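I get the same handful of emails about decluttering over and over, so I've put my answers in one place. If you came over from the Ikora newsletter, hi! Start anywhere, the order doesn't matter much.

## Where do I even begin?

With the smallest thing you can stand. I started with the drawer next to my stove, and it took me most of an evening (there were 16 takeout menus in there, three of them from a place that closed before I moved in). Please don't start with the garage. And don't start with photos, whatever you do, or you'll be sitting on the floor at midnight looking at somebody's graduation.

## Do I have to take everything out first?

I do, yes. I've tried picking through a closet while the stuff was still hanging in it and I always end up keeping the lot. Once it's all on the bed I get a lot stricter with myself - partly from wanting to sleep there later.

## How many bins do I need?

One for things that are leaving and one for things that live in another room. I used to have a fancy system with five labels and a color chart, and I spent more time on the chart than on the closet. Get a big plain one if you can. The pretty little baskets hold way less than you'd think, and sweaters snag on them.

Mine lives on the table while I'm working so I'm not bending down all day. My back was very clear with me about that after the linen closet.

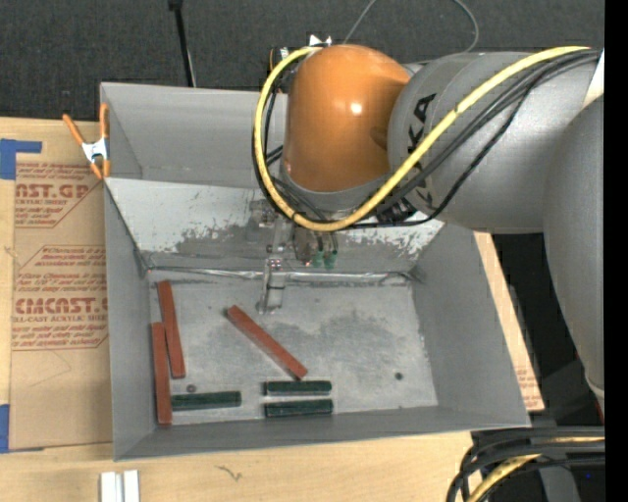 Marit wrote in that she can't keep a bin out at all, her apartment is too small and she'd trip over it by lunch, so she hangs two tote bags on the bedroom doorknob and takes one to the thrift store whenever it gets full. She also thinks I'm too soft on the "maybe" things and that a maybe should just go.

I love the doorknob idea and I've stolen it for the hallway. On the maybes we'll have to disagree! I put them in a box, tape it shut and write the month on it. My last one said October. When spring came I opened it, took out one scarf and a cake pan, and gave away the rest.

## What about paper?

Ugh, paper. I went through 700 sheets in my first big round and kept 118 of them, and most of those were taxes. Everything that stays goes into a Fasum folder (the accordion kind) with one slot for each part of life: house, car, health, money, and a last one for school stuff. If a slot gets too fat to close, I go through that slot and leave the others alone.

Check with whoever does your taxes before you shred anything. I can't tell you what you need to keep.

## My family won't join in. Help?

You can only do your own things. I know that's annoying. I once "tidied" a shelf that wasn't mine, and I'm still hearing about a certain flashlight. What did work at our house was leaving the bin out and saying nothing about it. After a couple of weeks other people's stuff started showing up in there.

## Should I sell it or give it away?

I give nearly all of it away. The one time I tried selling, I had an Elidska lamp listed for 5 dollars and got a long string of messages about the height of it, and then no one came. If you've got something really worth money, go for it, but set yourself a date and donate it if it's still there by then.

## Do you get paid to mention Magnusson shelves?

Nope, I bought mine used and one of them wobbles. I mention them a lot because they're what I have.

## How do you keep it from filling up again?

I don't, totally! The stove drawer needs doing again right now. I do a quick round before bed with one bag, ten minutes at most, and I skip it when I'm tired. If you've got a better trick, send it over and I'll add it to the page.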